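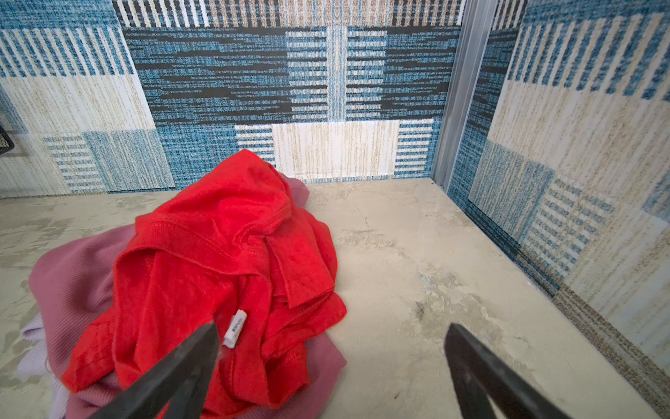 Laundry math, part 1

Mullunlow says its color sheets let you wash everything together. Red, pink, lavender, whatever. One load, no sorting. I have doubts.

2/ So the floor pile stays a floor pile for now. Red on top, dusty pink ribbed thing under it, pale lavender at the bottom. If you wanted to design a load that goes wrong, you'd pick these.

3/ The box costs me 4 dollars more than the plain detergent I normally buy. For that I get a sheet of something that "traps loose dye." Traps how much of it? The box doesn't say.

4/ Savvas Dimitriou swears by them. I asked what he washes. Gray T-shirts. Great, thanks.

5/ Also read the reviews. 296 of them, and the ones I got through were mostly people saying it smells nice. I didn't ask what it smells like.

6/ People keep telling me to check the care label. Sure. There's a little white one sewn into the red and the print on it is tiny. Last label I squinted at said "wash with like colors" — which is the exact thing the sheets claim I can ignore. One of them is wrong.

7/ Yung-ching Kong says modern dyes don't run anyway. Then what am I buying the sheets for?

8/ Current plan: red goes in alone, cold, with one sheet. If the sheet comes out white I've learned nothing. If it comes out pink I'm still not putting the lavender in there.

9/ Will post the sheet tomorrow. Please stop sending me vinegar tips.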